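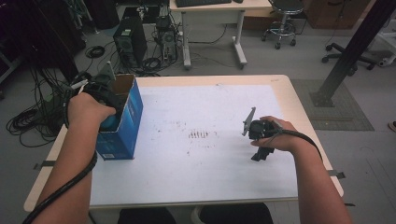
Review: Vundale, the Rurnell Library edition (2 volumes, slipcased)

Posted May 26, 2019

Okay, I caved. I'd been walking past this set in the window at Dovhaniuk Comics since before Easter, telling myself I already owned most of Vundale in floppies, and then I had a rotten week at work and suddenly I was $190 poorer and lugging it home on the tram. It's heavy! I had it on my lap the whole way and my legs were numb by the river.

If you've never read Vundale, it was Ollcombe's go at a proper grown-up superhero book, back when they were mostly known for horse stories and puzzle mags. The hero is the Signalman, an ex-railway worker who can hear any radio transmission in the city but can't switch it off. That's his whole power. He can't fly, he isn't strong, and he spends a fair bit of the first dozen issues getting thumped in car parks. I read it as a teenager in completely the wrong order and loved it to bits.

How does it read now?

Better than I expected in the middle and worse at the start. The early issues are so wordy. Every panel has a caption telling you what the drawing is already telling you, and the Signalman talks to himself like a bloke giving directions to a tourist. I nearly skipped ahead (I've told friends to start at the harbour strike story and I stand by that). Then the dock fire happens, he makes the wrong call about who to save, and the captions just drop away. There's a six-page stretch with hardly a word in it, only scraps of other people's radio chatter drifting across the top of the page, and I had to put the kettle on afterwards.

The crossover with the Night Tenant is in here as well, complete for the first time. That's the one where the two of them swap patrols for a week, and the Tenant, who's rich and smug and has a very nice car, finds out what it's like doing the job on foot with a headache. Fans have argued for years over whether he comes out of it humbled or just annoyed. I used to be in the humbled camp. Reading it straight through, I reckon he's annoyed right up to the last page, and it's a funnier story that way.

The books themselves

You get 643 pages across the two volumes, and 71 of those are extras at the back of the second one. The paper is matte and a bit creamy, which suits the old flat colours beautifully. I've been burnt by glossy reprints before, where everyone looks like they've been dipped in varnish, so full marks to Ollcombe there. The reds are a touch browner than in my old copies, though my old copies have spent years in a garage and shouldn't be taken as gospel.

The binding is sewn and it opens well enough if you work through it gently from both ends first. Volume one is the better behaved of the pair. Volume two has a stiffer spine and wants to shut itself around the point where the extras begin, so I've been reading it with a mug on the corner like a savage.

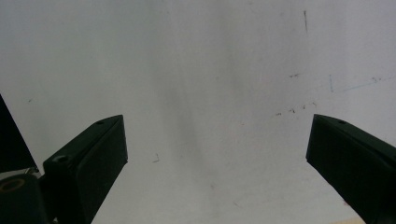

The double-page spreads are where I start to grumble. There are a lot of them in the second half, the art team really got the taste for it, and every time a big moment lands it lands smack in the gutter. The full-width view of Vundale in the snow is mostly pale sky, and under my reading lamp it goes the way of that off-white surface up there, with a soft grey shadow down the middle, darkest at the centre and fading out to each side. You can tilt the book and chase it about, but it never quite leaves. On the snow scene I can live with it. On the page where the Signalman finally takes the headset off, his face is right in the fold, and I was properly cross.

The slipcase is sturdy, with plain dark cloth and the tram map stamped on the side. It's also very tight. Getting volume two back in takes two goes and a bit of muttering, and I can already see the bottom corners beginning to rub. I've taken to leaving volume one out on the couch.

The extras

Mixed bag. The pencils for the strike story are gorgeous and printed nice and large, and there's a run of letters pages that had me giggling (one reader wrote in over and over to complain about the tram numbers being wrong). Then you get page after page of cover variants at postage stamp size, four rows deep, and a new introduction that gives away the ending of the Tenant story. Why would you do that in an introduction? Read it last if you're new to all this.

Who should get it

If you've got the floppies and they're in decent nick, I'd wait for a sale, as the only stuff you're missing is the pencils and one back-up strip about the Signalman's landlady. If you only know Vundale by reputation, or you read it in bits like I did, it's a lovely way to have it all, and the second volume has some of my favourite superhero comics anywhere. Have a look at a copy in the shop first and try the slipcase yourself.

Four stars out of five from me. I've started volume one again from the strike, and I've got an old tea towel under it to save the cloth.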